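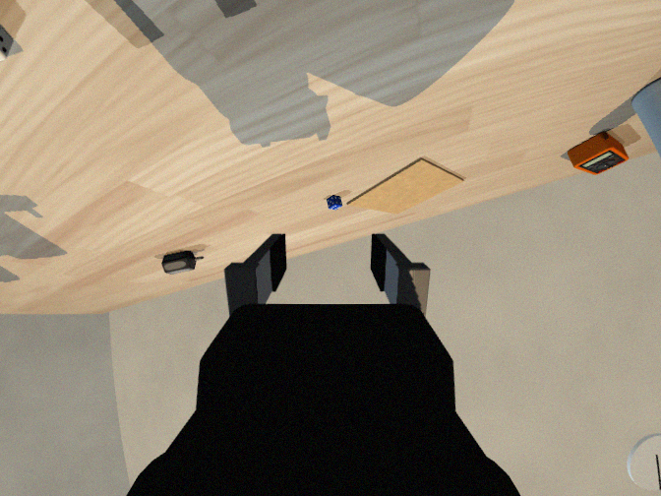
For Immediate Release
March 18, 2020

Lucimara Damasceno Joins the Cast of "Korken" as Filming Wraps on the First Season

Hi everybody! My name is Gladys Mutiso, and I handle press for Flater Pictures, which mostly means I'm the one who answers when you email us at two in the morning asking who plays the sister. Well, I finally get to tell you. The sister is Lucimara Damasceno, and I've been sitting on this news since September, so please forgive me if I go on a bit.

If you've been following "Korken" from the first casting call, you know it's our eight-part drama about two sisters who inherit a failing bottling plant in a river town and can't agree on a single thing about it. Parvaneh Nouri was cast as Doris, the older one, early on. The younger sister, Inez, took us forever. We saw 46 actresses for that part. I sat in on a lot of those readings (I'm not supposed to, but the chairs in that room are better than mine), and there were some wonderful people in there. Then Lucimara came in, read the kitchen argument from episode three, and Parvaneh, who was only there to feed lines, threw a dish towel at her. It wasn't in the script. We kept it. It's in the show.

Some of you will know Lucimara already from the stage. She grew up dancing, got her first paid job at 14 in the chorus of a touring musical, and spent most of her twenties doing theater. Her one-woman show, "A Room Over the Bakery," ran for 100 performances, and I saw two of them, once with my mother, who cried through the second half and then denied it in the car. She's had small parts on television before this, a nurse here and a suspicious neighbor there. Inez is her first lead.

I asked her what it was like to come into a show where everyone else had been cast for months. "I was terrified of the group text," she told me. "They already had jokes. I didn't get any of the jokes. Parvaneh called me that first night and explained them one at a time, which took an hour, and after that I was fine."

Parvaneh has her own version. "She asked a lot of questions about the jokes," she said. "A lot. But she came to the table read knowing my lines as well as hers, and I thought, okay, now I have to work harder."

You'll see both of them alongside Tatu Minja, who plays Bernard, the plant foreman with the terrible singing voice. (Tatu has a lovely singing voice. It took him weeks to learn how to sing that badly, and I was there for the weeks.) This is Tatu's second project with us after "Doležal," the chess drama we released a couple of years ago, where he played the coach. People still write to me about the hotel staircase speech in that one, and yes, I do pass your letters along to him.

"Korken" was created and written by Nyokabi Rotich, who also directed the first and last episodes. Nyokabi wrote the first draft of the pilot on the backs of old invoices from her uncle's shop, and she still has them in a shoebox. I've been asking to put them on our website for ages and she keeps saying no, because there are phone numbers on them. She's a very careful writer. The first scene alone went through more drafts than I want to think about, and it has one line in it.

When I told her I was writing this release, she sent me the following, and asked me not to trim it, so I haven't:

"I wrote Inez as someone who leaves rooms. She's always halfway out of a door. Lucimara found a way to play her as somebody who wants to be called back, and I went home that night and rewrote the last two episodes. The crew had some feelings about getting new pages that late. I bought a lot of pastries."

I can confirm the pastries.

A few things I know you're going to ask me, so let me get to them now.

Filming on the first season is finished. The final days were spent on the bottling line set, and the last shot was Tatu locking a door, which he did five times in five different moods. Editing is underway, with each of the editors working from home at the moment, and Nyokabi is looking at cuts from her kitchen table. Because of that I don't have a premiere date to give you. I'd rather wait and give you a real one than make something up and then have to write you another of these. As soon as it's settled, you'll hear it from me.

The cast and audience evening we'd planned at the Folau Theater has been postponed. All 882 seats were spoken for, and I hated sending that email. Every ticket will be honored at the new date, and if you'd like your money back instead, the box office will take care of it – just reply to your confirmation message and say so. You don't need to give a reason. We picked the Folau because Lucimara did her very first play there, as the back half of a horse, and she had promised to bring the costume if it could be found. The search for the horse goes on.

In the meantime, Lucimara and Parvaneh have agreed to answer your questions in writing. Send them to me through the press page by the end of the month and I'll pick a good pile and post the answers. Questions about acting, the show, dish towels, theater food, and how to learn lines are all very welcome. Please don't ask how the season ends. Lucimara is a terrible liar and I worry about her.

There's also a soundtrack coming. Most of it is piano and a small brass group from the town where we filmed, and one track is Tatu singing badly as Bernard, at his own request. I've heard it once and would like to hear it again someday, just not soon.

For those of you on deadline, Lucimara is available for phone interviews most mornings, and Parvaneh prefers afternoons. Nyokabi will talk once the edit is further along. Tatu will talk to anyone at any time, so please be kind and keep an eye on the clock. Cast biographies, the episode list, and a short note from Nyokabi about the real bottling plants she visited are on the press page too, and if you need anything in a different format just tell me which one.

About Flater Pictures

Flater Pictures is an independent production company making drama for television and streaming. Our earlier projects include the feature "Doležal." We're a small office and we read everything you send us.

Press contact: Gladys Mutiso, Flater Pictures, by way of the press page. Please put "Korken" in the subject line so I find you faster.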